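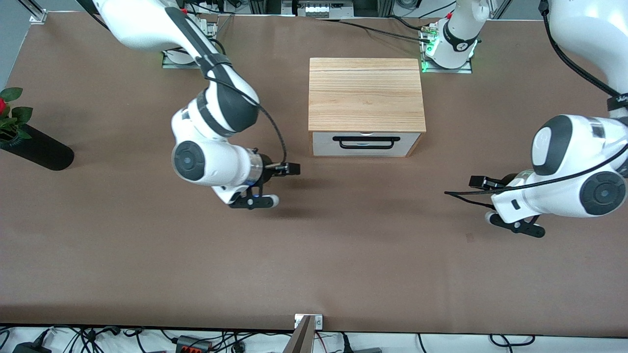
Bench 4: wooden box, drawer closed, both arms at the table.

April, Hepburn transfer room, 14:20
Ferkico reels, Christian rock demo tapes. Transfer of reel 303 was completed this morning at the standard level. The left channel drops out briefly in the second chorus; the fault is on the tape and has been logged as such. The Grasau live set remains to be cleaned before playback.

The Drornetti deck was realigned before the session. Its counter read 541 at the end of side one. Colleagues are asked to enter counter readings on the reel sheet and to leave the lyric inserts with their original boxes. Side two is to follow after the heads are cleaned.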